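Subject: Re: [ollell-fans] Gronow and the qualifying offer

Hi all,

Catching up after a long shift, so forgive me if somebody covered this already. Hertta Oksanen wrote:

> If Gronow turns down the second offer too, does Fuvville
> still get a draft pick when he signs somewhere else? And
> who plays third in March if he just sits at home?

On the pick, yes, as long as he signs before the draft. After that they get nothing, and I think that's what his agent is waiting for. Remember he did the same dance two years ago with Zurnov and ended up with a better deal than any of us thought he'd get.

I love the guy, I really do, but a .266 hitter with 15 home runs isn't going to get four years from anybody in this league! Not at his age, and not with that knee. He has played over 700 games at third and you can see every one of them when he charges a bunt.
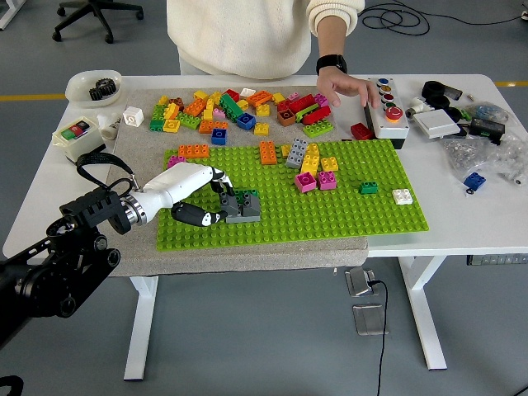
Tapio Pelkonen thinks I'm being way too hard on him, and wrote me off-list to say that the glove alone is worth a three-year deal, and that Zurnov would take him back tomorrow if the pick weren't attached. Maybe so. Zurnov also thought Niskanen could play center field, so I'm not sure I'd lean on their judgment.

As for who plays third – my money's on the kid from Ollell. He made that backhand play down the line in the last home game (the one where the lights went out in the seventh) and his arm is plenty strong. He'll strike out a ton, sure, but he's cheap and he's fun to watch, and I'd rather see him learn up here than ride the bus for another summer.

Anyone know if camp is open to the public on the back fields again? Last year we got in through the gate by the bullpen, but they had it chained when I drove past.

Siiri

Recent messages in this list:
Re: Parking at Ollell, north lot
Niskanen to the bullpen??
Spring camp carpool from Fuvville
Re: Re: Scorebooks, which kind do you use
Radio schedule for March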